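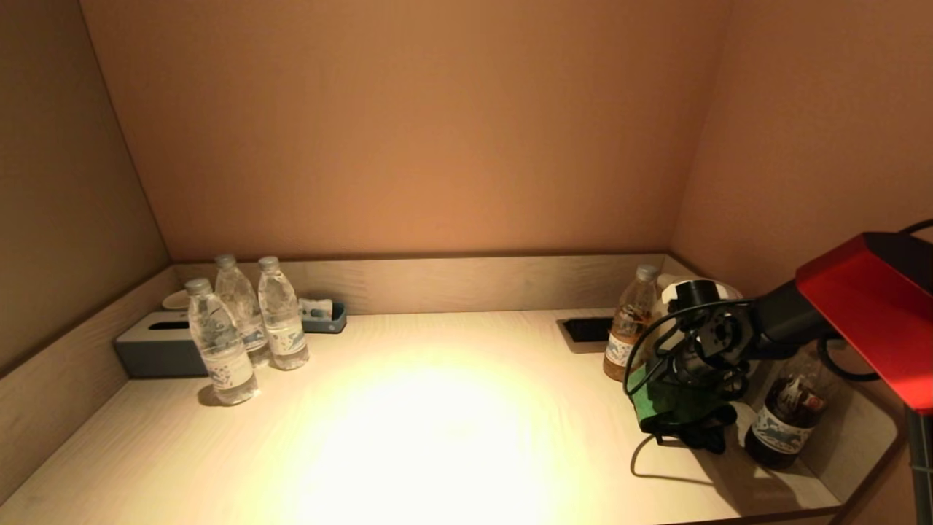
Technicien ou technicienne de maintenance, cellule Nostby (CDI, temps plein)

Petix cherche la personne qui s'occupera d'un robot chargé d'essuyer un plan de travail. L'intitulé du poste est plus long et la grille de salaire n'en tient pas compte.

La cellule Nostby est installée au premier étage du bâtiment Benjelloun, sur notre site de Nivholm. Elle reproduit un coin de chambre d'hôtel : un plan de travail clair, des bouteilles, une bouilloire, une boîte de mouchoirs. Un bras rouge et noir y passe ses journées à manier un chiffon vert. Il le fait bien quand il est réglé. Le reste du temps, il faut quelqu'un, et le quelqu'un précédent est parti à la R&D.

Vos journées

Le matin, vous contrôlez le serrage de la bride de la pince, le jeu des doigts et le cheminement des câbles. Les câbles ont leur volonté propre et une préférence marquée pour l'articulation du poignet. Vous remettez ensuite chaque objet à sa place selon le plan affiché dans le local technique, puis vous lancez la recalibration des caméras. Comptez 40 minutes si personne n'a emprunté la bouilloire.

Dans la journée, vous traitez les arrêts, vous remplacez les pièces d'usure et vous tenez le journal de bord. Il compte déjà 148 entrées, dont une bonne part se résume à « chiffon ». Nous aimerions des entrées plus détaillées. 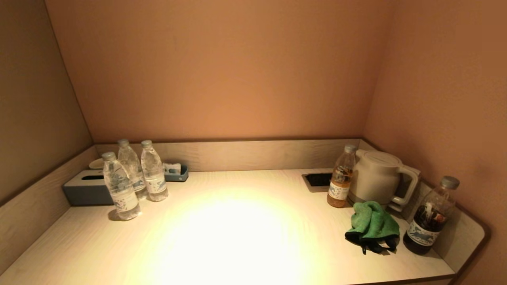
Plan de travail de la cellule Nostby, côté bouilloire.

Toutes les 600 heures de fonctionnement, la pince est démontée, nettoyée et remontée, de préférence avec le même nombre de vis. La procédure tient sur quatre pages, dont une contredit les trois autres. Sa réécriture fait partie de vos objectifs de première année.

Votre profil

Bac+2 en maintenance ou en mécatronique, ou une expérience équivalente que vous saurez raconter. Vous lisez un schéma électrique, vous savez vous servir d'une clé dynamométrique et vous n'avez pas peur d'un terminal Linux. L'habilitation électrique est souhaitée, sinon nous finançons la formation. Un peu de patience avec le textile sera apprécié.
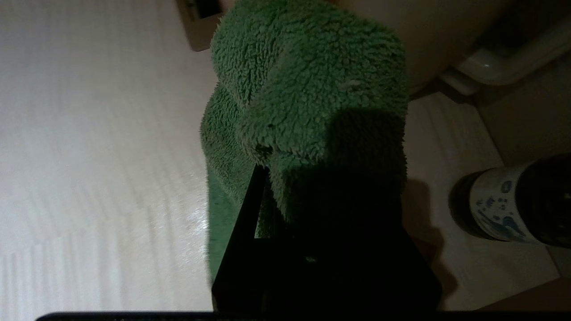 Faut-il avoir déjà travaillé sur ce type de pince ?
Ce n'est pas exigé. La formation interne dure trois semaines et couvre le démontage complet, le réglage de l'effort de serrage et la reprise après arrêt d'urgence.

Conditions

Horaires de journée, pas d'astreinte de nuit : le robot est consigné le soir, et nous aussi. Restaurant d'entreprise, mutuelle, prime annuelle de 800 euros versée en janvier. Le parking est gratuit mais situé de l'autre côté de la voie ferrée.

Vous partagerez l'atelier avec deux automaticiens, qui modifient les trajectoires et vous préviennent presque toujours.

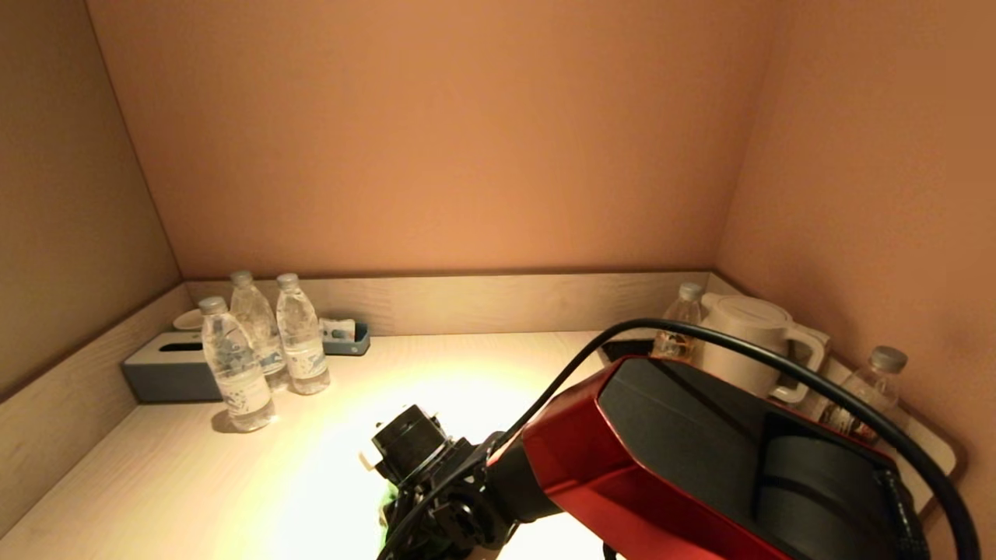 Après une modification, c'est vous qui validez la remise en service, à vitesse réduite, la main près de l'arrêt d'urgence. Vous avez le droit de refuser, et ce droit est écrit dans la fiche de poste.

Candidature

CV et quelques lignes sur la dernière machine que vous avez réparée (ou pas réparée, les deux nous intéressent), à adresser au service recrutement de Petix, référence « Nostby », avant le 12 octobre 2020. L'entretien se déroule à Nivholm et comprend une heure devant la cellule. Prévoyez des chaussures de sécurité.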